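3.2 Household textiles and the reporting of sleep temperature

The second part of the study dealt with what people put on top of themselves at night and how well they can describe it afterward. Earlier surveys of bedroom comfort have mostly asked about room temperature and window opening. Bedding, when it appears at all, is reduced to a single item such as "light" or "heavy." We found in the pilot that these words were used very loosely. One respondent called a thin cotton sheet with a wool throw "heavy," while another used "light" for a full winter comforter that she had owned for many years and no longer noticed.

We therefore asked each household to list every layer on the bed, starting from the mattress and working up. For each layer the respondent gave the fiber content from the label, where there was a label, and the year it was bought or received. Layers without a label were entered under one of five surface types: smooth woven, knitted, quilted, fleece or plush, and other. The coding sheet was drawn up by Ute Bauerfeind and revised once in May, after the two coders disagreed on how to treat quilted covers with a fleece backing. These were moved to the quilted group, and the entries already made were corrected.

In all, 1098 layers were listed. The last form was received on 15 June 2020. Forms that named only a brand or a store were sent back with a short note asking for the material, and over 70 of them came back with a usable answer. The rest were kept in the count of layers but left out of the comparison of materials.

Plush and fleece blankets were the group most often described as gifts. They were also the group most likely to stay on the bed through the summer, often folded at the foot or spread on top during the day and removed at night. Respondents tended to leave these blankets out of their first answer and add them later, when asked whether anything else was kept on the bed. Several wrote that they did not think of them as bedding. One wrote that the blanket was "for the room" and that she slept under something else.

This matters for the estimates of insulation. If a decorative layer is counted as slept under when it is not, the total for the bed comes out too high, and the household appears to tolerate more warmth than it does. If it is left out but pulled up in the early morning, the total is too low for the coldest hours. We asked a follow-up question on this point – "Do you ever pull it over you during the night?" – and used the answer to place the layer in either the full-night or the part-night column. Printed blankets with large patterns or lettering (Figure 2) were handled in the same way as plain ones.

Age of the layer was harder to use than expected. Many respondents could date a blanket only by an event such as a move or a wedding, and the years given by two members of the same household did not always agree. Where they differed we took the later year. Vogler and Kincaid, working with the earlier pilot forms, had used the average, but this produced dates that neither person had given, and we did not see a good reason to keep it.

Washing was recorded as well. Layers next to the skin were generally washed at 60 degrees, while top layers were washed cooler and much less often. Plush items were frequently described as losing thickness after repeated washing, though we had no measurement from before and could not check this. We did not apply a correction for wear. Torben Weidemann has pointed out that a correction based on age alone would treat a rarely used guest blanket the same as one in nightly use, and we agree with him.

A further difficulty was the shared bed. Some couples listed one set of layers, others listed two, and a few gave a shared bottom layer with separate covers. The form had no place for this last arrangement, so the coders wrote it in the margin – a solution that worked but was slow. The revised form has a separate line for each sleeper. Results for shared beds are given apart from the others in Section 3.3, where they are compared by season and by type of heating. 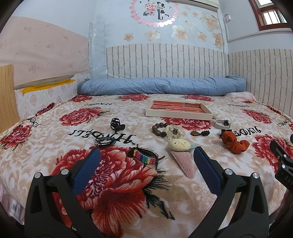 Figure 2. Plush blanket with a floral print and lettering, spread on a bed. Items of this type were coded as "fleece or plush" whether or not they were slept under.

The seasonal comparison uses only households that returned both the winter and the spring form. Households that changed heating between the two forms were left out.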